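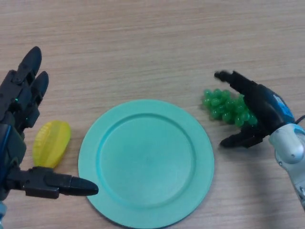

Learn > Young Engineers > Robots > Student Projects

How a Robot Learns to Put Fruit on a Plate

Reading time: 7 minutes

2022-03-02

14 shares | 6 comments

The Undivar School Robotics Club is open to students in grades four through eight. Each school year the club chooses one large project. The project for this year is called Ukum. Its purpose is to teach a robot with two arms to pick up pieces of toy fruit and set them on a plate.

This page explains how the project works. It is written for younger students who may wish to join the club, and for any reader who wants to know how a machine can learn a job.

What is the task?

The task can be stated in one sentence: "Put the fruit on the plate." The robot begins with an empty plate on the table and plastic fruit placed near it. It must pick up each piece, carry it over the plate, and let go. The task is finished when all of the fruit is on the plate and both hands have moved away from it.

A person can do this job without thinking very hard. You look at a piece of fruit, you reach, and your fingers close at the right moment. You learned how to do this when you were very small, by trying many times. A robot has no such practice when it is first switched on. Every part of the job must be taught.

Why does the club use plastic fruit?

Plastic fruit keeps the same shape from one week to the next. A real banana grows soft and brown, and a real grape can be crushed. When students want to compare the robot's work in October with its work in the spring, the objects must be the same. Plastic fruit can also be dropped on the floor and used again.

The pieces are not all equally easy to hold. A bunch of grapes is bumpy and wide, and there are many places where a finger might slip. A long fruit with ridges can roll when it is touched on one side. The club chose pieces with different shapes so that the robot would have to learn more than one way of holding.

What are the parts of the robot?

Arms. The arms carry the hands from place to place. Each arm has joints, as yours does at the shoulder, elbow, and wrist. A motor inside each joint makes it turn.

Hands. The hands have fingers and a thumb that bend. To pick something up, the robot must place its fingers on one side of the object and its thumb on the other, and then close them. This is called a grasp.

Camera. The camera looks down at the table. It takes many pictures every second and sends them to the computer.

Computer. The computer receives the pictures and decides how each joint should move next. The set of rules it uses to decide is called a model. Club members gave their model the name Grajales.

How do students teach the robot?

The club uses a method called learning from demonstration. To demonstrate means to show someone how a thing is done.

First, a student guides the robot. The student wears a pair of gloves that can sense how the fingers bend and where the hands are moving. When the student's hand closes, the robot's hand closes. In this way, the student picks up the fruit using the robot's hands and places it on the plate.

While this is happening, the computer saves everything. It saves the pictures from the camera, and it saves the position of every joint at the same moment. One complete turn, from the first reach to the last piece of fruit set down, is called an episode. By the end of the winter term, the club had saved 1198 episodes.

Next, the computer studies the episodes. It looks for patterns that connect what the camera saw with how the hands moved. For example, when the grapes were on the right side of the table, the student most often reached with the right hand. The computer was never told this as a rule. It found the pattern in the episodes. This stage is called training, and it may take a whole night.

Finally, the gloves are put away and the robot tries the task alone. This is called a trial.

Why are so many episodes needed?

Suppose you showed the robot the task only once, with the fruit always in the same spot. The robot might copy your movement exactly. If the fruit were then moved a short distance, the robot would close its fingers on nothing at all.

For this reason, students move the fruit to a new spot before each episode. They turn it so that it faces another way. Sometimes the plate is moved as well. The more arrangements the robot has been shown, the better it can handle one it has never met.

Mistakes in the episodes matter too. If a student is careless and knocks a piece of fruit across the table, the computer may learn to do the same. Members watch each episode after it is saved and remove those that should not be copied.

Using two hands

Working with two hands is harder for a robot than working with one. The hands share the same space above the plate, and they must not strike each other. Early in the project, both hands often reached the plate at the same time and became stuck there.

The members corrected this by agreeing on a method before they put on the gloves. One hand places its fruit and moves back before the other hand comes in. Once the new episodes were added, the robot began to wait in the same way.

How does the club measure success?

A trial is counted as a success only if every piece of fruit is on the plate at the end. A piece resting on the rim and touching the table does not count. Each trial is limited to 2 minutes.

In the first week of trials, the robot dropped the grapes more often than it placed them. In the most recent set, it succeeded in 83 trials out of every 100. The members keep a written log of the failures, with a short note on each one. The most common note is "closed too early." The next is "fruit rolled."

Rules for working safely

Robot arms are strong, and they do not know when a person is close by. All members follow these rules:

Stay behind the yellow floor line while the arms are switched on.

Say "moving" in a clear voice before starting the robot, and wait for the others to answer.

Keep one person at the stop button during every episode and every trial.

Do not reach for fallen fruit until the arms have been switched off.

Tie back long hair and remove loose bracelets before entering the work area.

What comes next?

In the spring, the club will take the project to the Stirness Student Robotics Fair. Teams at the fair must run their robots in front of judges, on a table they have not used before. The light in the hall will be different from the light in the club room, and this can change how colors look to the camera. Members are now saving episodes with the window blinds open, with the blinds closed, and with only a desk lamp turned on.

Each team is allowed 3 trials at the fair, and the best one is scored.

Words to know

Demonstration: showing how a task is done so that another person or a machine can learn it.

Episode: one complete saved turn at the task.

Grasp: the way a hand holds an object.

Joint: a place where an arm or a finger can bend or turn.

Model: the set of learned rules a computer uses to choose what to do.

Trial: a test in which the robot works without help.

Try it at home

You can explore this problem without a robot. Place a plate on a table and put a few small objects beside it. Put on a pair of thick winter gloves, and use only your thumb and one finger of each hand. Move the objects to the plate one at a time. Then cover one eye and try again. Write down which objects were hardest to hold and what you changed in order to hold them.

Students who wish to join the Undivar School Robotics Club may ask for a form at the school office. New members are accepted at the start of each term. No earlier experience with robots is required, and gloves are provided in small, medium, and large sizes.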